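Handheld gripper comparison, part two: pads, linkages and the tray problem

The first round of testing was all rigid blocks on a bare desk, and both tools passed it so easily that the results were no use. For this round I moved to soft and shiny things in a metal tray.

The two sets of parts under test are the Briltico fingers, with the stock flat pads, and the Toltau fingers, with the ribbed blue ones. Both go on the same handheld body. The logging is done by Hoani, the small recorder program I wrote up in December, at 80 samples a second for finger position. Nothing else changed between sets.

The tray is gold-coloured and polished, chosen to be awkward for the camera. Into it went cloths, crumpled clear plastic, a brown toy and a medicine box.

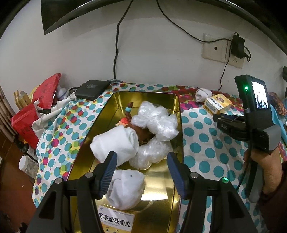
Each attempt was scored as a clean lift, a slip or a miss. A slip means the object left the tray floor and fell before it reached the cloth. I did not score partial lifts separately, which I now regret, as the Briltico set produced a lot of them on fabric.

Over the whole session I logged 1,486 attempts. Cloth was the clearest result. The ribs catch a fold and keep it, and the flat pads slide off unless the fingers close well below the top of the bundle. On the cardboard boxes there was no difference worth reporting. Clear plastic was poor with both, mostly down to me: it is hard to judge depth on something wrinkled and transparent when there is glare on the tray floor behind it.

The Toltau linkage has more play than I would like. I measured 2 mm at the fingertip with the fingers half closed. It does not matter for a toy or a rolled cloth, but it would for a coin or a card lying flat. Tightening the pivots removed most of the play and made the trigger noticeably heavier, so I backed them off again.

Tracking was the other complaint. Zolent, which I use to recover the camera path afterwards, lost its position in 19 recordings. Most were low, close passes where the tray filled the view. Keeping plenty of patterned cloth visible at the start of each recording helped.

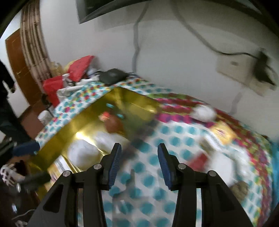

Ribbed blue pads, fingers apart, with the tray on the dotted cloth.

The ribbed pads are staying on. Next I want to try a matt tray of the same size, and a softer pad with the same rib spacing if I can get one cast. The raw logs need their file names tidied before I put them up.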